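Leckie works, assembly line trial: progress report to the Trovasus fund, second period
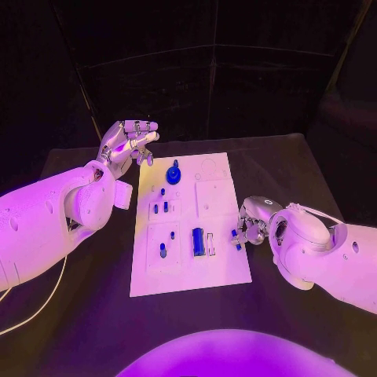 Niall Pringle wrote under the first draft of this report that he wanted less about what the robot can pick up and more about what happens to the people on the bench. We have tried to follow that here.

Work done. The two-armed unit from Kaso has spent this period on the practice board, handling blue pegs, a knob and a larger rectangular block. By the end of November it had logged 961 attempts. Short pegs are the weakest point — the hands can hold them, but lining them up with a hole still takes too long for the line. The block is more reliable. We have not yet moved to live parts and do not plan to until the peg results improve.

Effect on staff. The bench has 6 assemblers. None has lost hours, and the agreement signed at the start of the grant rules this out for the length of the trial. Two of them now spend the morning with the robot, resetting the board and noting failed attempts. Both said the work is easier on the wrists but slower and more solitary than the bench. From next month the post will rotate so that everyone takes a turn.

Pay was raised at the last staff meeting. Callum Skinner asked whether time with the robot counts as skilled work under the Bruroseo grading. It does not at present. We have put the case to the personnel office and expect an answer before the next report.

Training. Five sessions were planned and five were held. The stop procedure was covered in the first and repeated in the last, as the night shift had missed it.

Spending is within budget apart from replacement fingertips, which wore out sooner than the supplier's estimate. We ask to move the unspent travel money to this line.

Next period: peg insertion, the rota, and a decision on live parts.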